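Workshop notebook, household storage trials
Entry: March, Sunday, begun at 14.25
Entered by: Parvathi Achari
Copied to: Murray Bélanger

Purpose of the session: to establish whether small personal items that collect on and beside a bed can be kept in one open box, and in what order they should go in. The box was placed on the bed itself, on the checked cover, with the items in front of it.

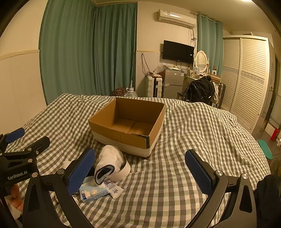
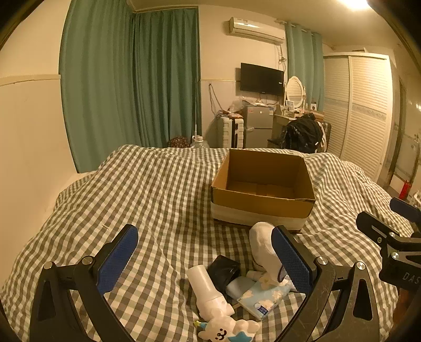

Condition of the box. Brown cardboard, open at the top, with a pale band round the lower part of the outside. The rim is torn near one corner and the corner edge is worn. It is fit for trial use. Should the household wish to keep it in service, the torn section is to be trimmed and taped on the inside, where the tape will not catch on cloth.

Grouping. Items were sorted by how they behave in a box and not by what they are used for. The soft group comprises the plush toy, the crumpled white cloth piece and the pale blue packet. The firm group comprises the bottle and the light blue rounded container. The black plastic bag was entered separately, as Murray holds that bags should be folded flat and kept under everything else, and I hold that they should leave the bedroom altogether. The matter was not settled. For this entry the bag is recorded as "folded, base of box".

Order of packing, as agreed before starting:

1. Black bag, folded, on the floor of the box.
2. Bottle, lying along one wall, cap checked.
3. Rounded container, in the corner furthest from the torn rim.
4. Pale blue packet, flat, label upwards.
5. Cloth piece, folded once.
6. Plush toy, last, face up.

Bottles are to lie down only if the cap has been tested over a sink. In the earlier trial at the Pramo flat a bottle was stood upright in a box of similar size, and it fell each time the box was moved from bed to shelf. Standing bottles may be reconsidered if a divider is fitted. Trumik supplied a sheet of divider card last month, which is still in the stores cupboard, second shelf, behind the Orura folders.

Working surface. A bed is a poor packing surface. The cover rucks up under the box, and small items slide into the folds and are overlooked. It remains, however, the surface that most people will use, and the trial should reflect that. The cover should be pulled straight before the next run and shaken out at the end, and anything recovered from it entered on the sheet.

Time allowed for each run: 4 minutes, including folding. Murray proposed two. I have left it at four until we have a full set of runs by someone other than ourselves.

Outstanding:

Measure the inside of the box at the floor and at the rim. The figure of 23 cm on the previous sheet does not state which was taken.

Write to Þrastardóttir regarding the lidded boxes. The quotation was for 50, and we require 25 at most.

Decide on the bag. M.B. to put his reasons in writing.

Obtain a plain, heavier cover for comparison with the checked one.

Sheet filed in the blue binder under Bedrooms. Next run to begin with the firm group already in the box and the soft items only to be placed.

P.A.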